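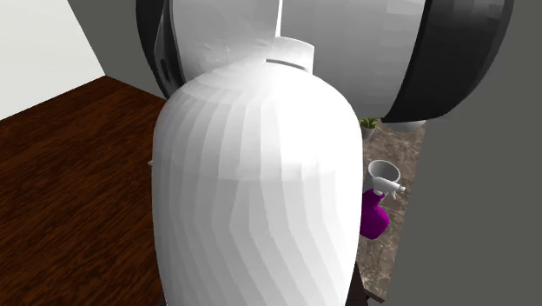 Sim view, arm link and joint housing next to the table

Do I need a keep-out zone in sim too?

Our cell rules say 60 mm clearance from any fixed surface, speed cap near the table. Sandro wants the same in the simulator before we log runs. Seems like overkill – nothing breaks in sim. Anyone do this?
asked by Rima Hijazi
Share | 4 comments

Yes do it. Same limits both places, same config file. We had 35 runs that looked great and every one broke the real clearance rule, all binned. Also check the collison meshes, not just the visual ones. Small stuff like cups and spray bottles too, not only the table.
– Elie Nseir
Share | 2 comments

depends what your going to use the runs for
– skurkance_442

Agree with Elie. Write the limit down with a version number, have someone else sign off changes. Sim doesn't replace the risk assessment on the real cell tho.
– Siham M.
Share | 0 comments

We use cookies to keep you signed in. OK
Contact | © Helholm Help | Back to top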